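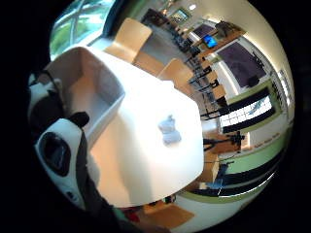

Right-hand glove on the white box, with the box held at a tilt.

Sallau handling cell: frequently asked questions

For people who book, run or look after the Sallau cell at Imbridge. Last gone over in January. If your question isn't covered, write it in the cell log and it will be picked up at the next check.

What counts as the cell?

The wooden work table, the robot arm and its base, the pair of gloves, the charging dock, the control computer and the set of boxes and small parts kept for handling work. The rest of the room is shared and you can't book it with the cell.

How long does it take to set up?

Allow 40 minutes if you have done it before and an hour and a half if you haven't. Most of that is the glove check and the arm warm-up, which can run together.

What order should I do things in?

Clear the table first. Switch on the controller, then the control computer, and wait for the arm to show ready before you pick up a glove. Put on the right glove, then the left. Run the glove check from the menu. After that, set the parts out and do one slow trial with each of them.

If you put the gloves on before the arm is ready they will pair but the zero will be wrong, and you will have to take them off and start again.

Which way round does the sensor pad go?

The black oval pad sits in the white padded part of the glove. Leave it as it is. It only needs to come out for cleaning or if it has failed, and when it goes back in, the small fitting should be below it, on the wrist side. A pad put in upside down still lights up on the dock, so don't rely on the light.

The glove check fails on one finger. What now?

Take the glove off, straighten the fingertip sections and put it back on with your fingers pushed right to the ends. Run the check again. If the same finger fails twice, look at the number next to it on the screen:

Under 9: the fingertip isn't making contact. Usually the glove is too big for the wearer. Try the smaller pair.
9 to 71: normal. If it fails in this range, restart the control computer.
Over 71: the fingertip is stuck or damp. Leave it on the dock for an hour with the fan on.

If none of this works, tag the glove and use the spare. Don't swap fingertips between gloves. They are matched to the glove they came with.

Can I use one glove without the other?

Yes, for small parts. Choose "right only" or "left only" in the menu, otherwise the arm waits for the missing glove and goes into hold after two minutes.

For the large white box, load the box profile even when you are only using one hand. It is awkward to hold by the rim and the standard profile lets it slip at steep angles.

How far can the box be tilted?

As far as you like by hand. The arm is limited to 119 degrees at the wrist, so anything steeper than that won't play back. Move slowly over the last part of the tilt and keep your fingers curled over the rim. If you let the rim roll along the fingertips, the readings drift and the run has to be thrown away.

Do I take small parts off the box before lifting it?

It depends on the job sheet. Some sheets ask for a part to stay on the top surface while the box is tipped. If yours doesn't mention it, clear the top and put the parts in the tray.

The arm stopped halfway and the controller shows E4. Is it broken?

Probably not. E4 is a load warning. It comes up when the arm is carrying something heavier than the profile allows, or when the box has caught on the table edge. Press stop, support the box by hand, release the grip from the menu and move the arm back to rest. Then check you have the right profile loaded.

If E4 comes up with nothing in the grip, the joint three cable may be rubbing. Stop using the cell and report it. Don't take the cover off yourself.

What needs doing at the end of a session?

Put the gloves on the dock, palms up.
Wipe the table and the boxes with a dry cloth.
Send the arm to rest before switching off the controller.
Write your start and finish times in the log, with any fault codes.

How are the gloves cleaned?

Wipe the fingertips with a cloth and the cleaning fluid from the cupboard, the one with the green cap. Never spray it straight on. The white padding can be wiped with soapy water once the sensor pad is out. Let it dry overnight. No radiators or hairdryers please, we have lost a pair that way.

What gets serviced, and when?

The fingertips are changed after 2,000 grips, counted by the control computer. It shows a yellow bar when a glove is getting close. You can carry on working under a yellow bar but not a red one.

The arm is greased twice a year by Enport, who also check the brakes. The cell is closed for a full day when they come. The table bolts are tightened monthly, and the boxes are looked over for cracks at the same time, mostly at the corners of the compartments.

Can I move the table?

No. The arm works from the table's position, and a shift of more than a finger's width means setting the whole thing up again. If it has been knocked, line the legs up with the floor marks and run the table check before anything else.

Does the light from the windows matter?

For the gloves and the arm, no. The control screen is hard to read late in the afternoon, so lower the blinds if you need to.

Where do spares come from?

Fingertips, pads and glove liners are in the drawer marked Lockwood, after the supplier. Take what you need and write it on the sheet inside the lid. Cables and anything for the arm have to be ordered through Enport and can take three weeks.

Can I bring my own box or parts?

Yes, if they are clean and have no sharp edges. Weigh them first and make a new profile under your own name. Please don't save over the existing ones.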